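Pellata gallery at Dranham Museum: an interview with Esther Mosoti

Reading time: 3 minutes

When Esther Mosoti took over the upper floor of Dranham Museum, it held 700 objects and had almost no labels. The new permanent gallery, called Pellata after the ship that brought much of the town's coffee and cloth, opened in November with 266 of them on show.

"People kept asking where the rest had gone," she says. "They're in the store at Jarngate. They're looked after, and we'll swap things over as we go. But you couldn't see anything before. It was just full."

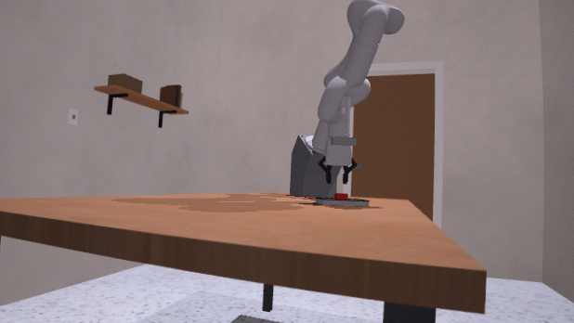 The gallery follows the working life of the port through the people who loaded, mended and cooked. Mosoti did not want it to be about the ship owners, who already have a room downstairs with their portraits in it. She asked for furniture people would be happy to lean on, and she has a liking for wood with some character, a table top with a big dark patch spreading through the grain being much more to her taste than a clean white plinth. "If it looks too good to touch, children stand back from it," she says. "I want them right up close."

Shazia Butt, who wrote the labels, had a limit of 40 words for each one. She found it hard at first.

"You want to put everything in," Butt says. "I had a cook's ledger from the Mussa family and I could have written pages. In the end I picked one week of it. What they bought, what it cost, who hadn't paid."

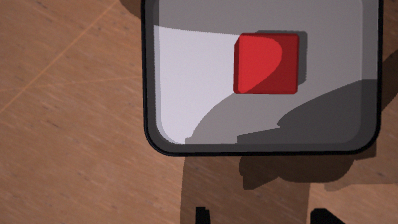 A red cube on a grey tray.

The ledger has turned out to be one of the most visited cases. Visitors can turn the pages of a copy, and there is a recording of the entries being read aloud by a descendant of the family, which lasts nine minutes. Butt was told it was too long. She kept it as it was, and says she often sees people sit through the whole thing.

Not all of it has gone smoothly. The sound from the rope-making film carried into the next room and had to be turned down twice. Two of the drawers stick.
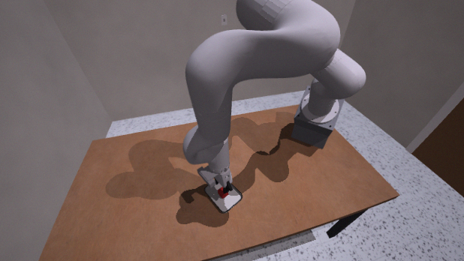 Page last updated: November

Mosoti is now working on the first change of objects, mostly sailmakers' tools and a set of painted signs that have been in Jarngate for years. She would also like to hear from anyone whose relatives worked on the quay - names and dates are useful even where there is nothing to lend.

"Somebody came in with a lunch tin last month," she says. "It was her grandfather's. She thought we'd laugh. It's going in the case by the window."

The gallery is open from 10 in the morning and entry is free. There is a lift to the upper floor from the side entrance.

Related items
Inside the store at Jarngate
Reading the Mussa ledger
Family trails at Dranham Museum
Lend us your quayside memories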